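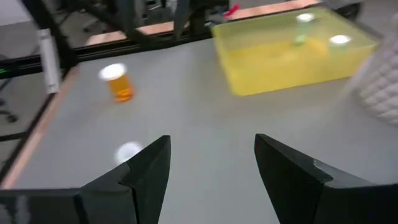

*Sorting table at Nilleck: pill bottle on the table, yellow bin to the right.*

We visited the Nilleck packing rooms in Pluvholm on 13 July 2026. It was an open day, free to get in, with tours leaving every 30 minutes. Ours had 32 people in it and moved slowly, so we saw the first two rooms well and had to hurry through the rest.

Nilleck puts together home medicine kits and takes apart old ones that come back. The returns room was the part I wanted to see. Everything gets sorted at gray tables. Orange pill bottles with white caps stay upright on the table until someone has checked the label, and then they go in a bin. The bins are translucent yellow plastic with low walls, so you can tell from the side that there is something in one, though not always what. The bin at our table had a small pale green bottle in it, also with a white cap.

Caps are a nuisance. They come in several sizes that look the same until you try to screw one on, and loose ones roll. Our guide said a cap without a bottle gets set aside and matched at the end of the shift. Whatever is left over goes to recycling.

The next room is run by Kuvemik, which supplies the boxes and padding. It was louder and warmer and there was less to look at. They let visitors fold a box. Mine took three tries.

A few practical notes if you plan to go:

- Parking is on Ruawai Street, behind the building. The front lot is for trucks.
- Bus 57 stops across the road, but the last one back leaves before the final tour ends.
- Bags have to go in a locker, and the lockers take coins only.
- The cafe had coffee and 2 kinds of sandwich. Both were gone by noon.

The whole visit took a little over an hour. There is another open day in October, and the guide said the label printing room should be on the route by then. It was closed for repairs when we went.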